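What 2,000 folds taught my policy

I owe this blog a results post. The last entry, back in September, ended with me promising that the shirt-folding numbers would be up "shortly," and then I wrote nothing, which should tell you how the numbers were.

Quick recap for anyone who didn't read the earlier ones. We train a policy by imitation: a person drives the arm, we record the joints and the camera, and a network learns to copy the person. Our task is taking a piece of cloth from a random starting state to a flat, folded rectangle. My claim, which I made loudly and in front of Cameron Paterson, was that we had too few demonstrations and that everything would sort itself out at 2,000.

So we collected 2,000. Yvonne Stockdale drove most of them, and she is very good at it. She has a little move where she pins a corner, drags, and flips the edge over in one go, and it looks like a card trick. I was sure the network would love it.

The network hated it. At 1,000 demos the policy folded acceptably a bit more than half the time. At 2,000 it did two points better, and I had spent weeks of somebody else's wrists getting there. I plotted the curve on a log axis, then on a linear axis, then with the y-axis starting at 50, and it stayed flat on all of them.

Cameron's theory was that we were bad at knowing when a fold is a fold. I found this annoying, mostly on account of it being a theory I hadn't had. Our success label was one yes or no per episode, typed in by whoever was sitting nearest the keyboard, and what counted as a yes drifted with the hour. Before lunch we were strict. By 4 p.m. anything with corners passed. 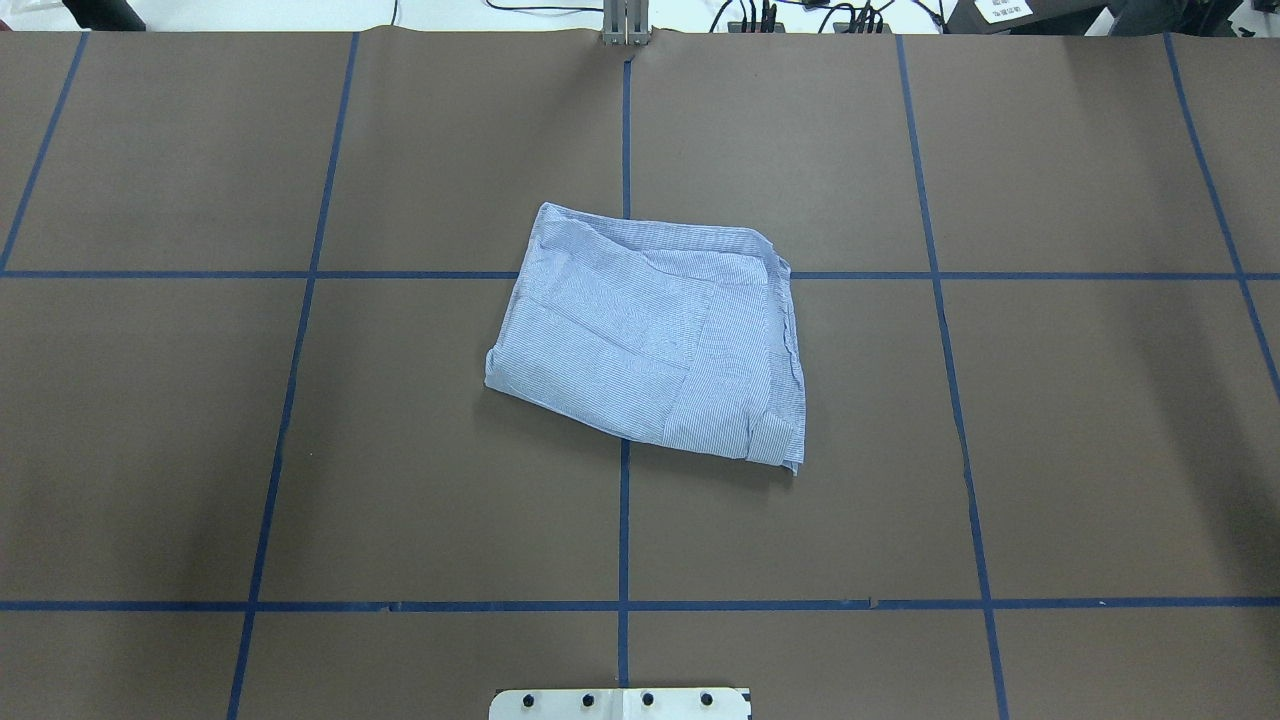
Photo: Bollatari project, head camera view. Please ask before reusing.

Is that folded? I asked everyone in the group. It has a shape you could call a rectangle if you were feeling generous, and it's about as crooked as my tie at a wedding. The top edge has a flap over it, the pinstripes change direction wherever the layers disagree, and the right side is ruffled. Half of us said yes and the other half made a face.

We threw out the yes or no. In its place we scored the cloth on two things: how close the outline comes to a rectangle, and how far it's rotated off the tape lines. Both come from a top-down warp of the camera image, and the blue grid earns its keep for once. (I put it down for calibration and then spent months telling visitors it was for calibration while using it to line up my coffee.) Wrinkles we left alone. I tried a wrinkle score for a while and it mostly measured stripes.

Then we went back through the demos with the new scores and kept the best 200. Same network, same training script, a tenth of the data. I expected it to fall over, and I had already drafted the paragraph explaining why.

It beat the full set. It won by enough that I reran it with new seeds, then made Yvonne rerun it without me in the room, and it held up. The big improvement was in the outline. Rotation barely moved, and the policy still likes to leave its bundles leaning a little, like a parked bicycle.

What I believe now, with less volume than before: the extra demos were teaching it several different ways to finish, some of them bad, and the network was averaging them. The card trick is in there too. It works when Yvonne does it and her scores are high, but a policy that has learned most of a flip is worse than one that has never heard of flipping. We haven't tested that properly. The obvious run is the 200 with her flips removed, and it's queued behind Vương, which has the GPUs until they give them back.

Caveats. It's one arm, one table and a small pile of cloth. I picked 200 before trying any other cutoff, so I can't tell you where the curve bends. The scoring code also ignores thickness, so a cloth rolled under at the bottom edge gets full marks provided it's rolled neatly.

Code for the scoring is going into the Bratarel repo once I've taken out the hard-coded paths to my home directory. Cameron would like it noted that he was right, and I've told him that's what the acknowledgments are for.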